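Can Machines Do the Chores Yet?
Final project report, Introduction to Automation

Project group: Souad Nasr, Reda Berrada, Latifa Cherkaoui
Supervisor: Driss Kettani
Submitted 1 November 2021

1. Background

Our group wanted to find out how far robot arms have come with small jobs that people do at home and in shops without thinking. We had all seen videos of robots folding towels and loading dishwashers. Most of them are sped up, and very few show how many attempts were needed. We decided to pick a few plain tasks, try them ourselves on the equipment in the department, and write down what happened.

We chose four tasks:

Picking up a drink bottle and putting it down on a mark
Passing a bottle from one arm to the other
Placing bottles in a row, labels facing out, as on a store shelf
Wiping a dry table with a cloth

The first three are closer to shop work and the last one is a house chore. We left out anything with open liquids, knives or heat for safety reasons.

2. Equipment and method

We used a two-arm table setup with parallel grippers. Each arm has a camera near the wrist. The arms were first driven by hand by a person using a pair of leader arms, and those runs were recorded. A control program was then trained on the recordings and run on its own. The training software, called Floltari, was already installed on the lab computer, and Bouchra Kamel from the year above us showed us how to use it. We did not write our own learning code.

For each bottle task we recorded 200 runs by hand. For three bottle tasks this made 600 recordings, which took most of August. The wiping task was added late and only got 32 recordings, so its results should not be compared directly with the others.

A run counted as a success if the task was finished with no help and nothing was dropped or knocked over. We argued about this rule for a while. Reda wanted to count a run where the bottle ended up in the right place after falling and being picked up again. In the end we marked those as failures, as a store customer would probably not want that bottle.

3. Results

3.1 Picking up and putting down

This was the easiest task. When the bottle stood upright and within reach, the arm usually found it. Failures were mostly of one type: one finger reached the bottle before the other and pushed it sideways before the gripper closed. A full bottle stays put better than an empty one, and the empty ones tipped over easily.

The angle from above was harder than the angle from the side. Looking down, the bottle is little more than a circle, and it is difficult to judge how far down the fingers have gone. 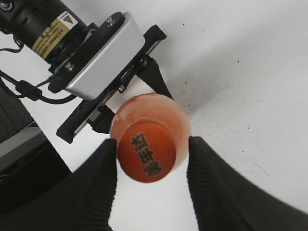
Figure 1. Orange drink bottle between the two ribbed fingers, with part of the second arm's gripper close by.

We tried adding a second camera view from the side. It helped, but it also made training slower, and we only had the lab computer in the evenings.

3.2 Passing between arms

Passing was much worse than we expected. A person doing this hardly looks. The robot has to bring two grippers into a small space without the fingers touching each other, and one has to let go at the right time. If it lets go early the bottle drops. If it lets go late the two arms pull against each other and the safety stop cuts in. We had to restart the system many times because of this.

Souad noticed that our own recordings were part of the problem. The three of us did the hand-over differently. She held the bottle low and Latifa held it near the cap, and the program seemed to mix the two. We recorded one batch again with only Souad driving and the motion got smoother.

3.3 Shelf row

The arm could place bottles side by side but it could not turn the labels to the front. With two fingers the bottle has to be put down, gripped again and turned a little at a time. We did this by hand in the recordings and it was slow and boring. The trained program never did it well enough to count.

3.4 Wiping

The arm moved the cloth back and forth in the right general area. It did not go back to spots it had missed. It also kept the same motion when the cloth had bunched up under the fingers.

4. Discussion

Our answer to the question in the title is "some of them, slowly, with someone standing next to it." Picking up one object of a known kind is close to usable. Tasks with two hands, or where the robot has to check its own work, are not there with equipment like ours.

We visited a small grocery store, Bouazza, to ask the owner what he would want a machine for. He was not interested in shelf rows. He wanted something to unload crates in the back room - a job we had not considered, and one our arms are too weak for.

Time is also a factor. Setting up each task took us days, and a person can be shown how to fill a shelf in a minute.

5. What we would change

Use one driver per task from the start. Record more wiping runs. Write down failures by type from the first day, as we only began doing this halfway through and had to leave a success table out of the report. Softer finger pads would also be worth testing, and Latifa plans to try that next term.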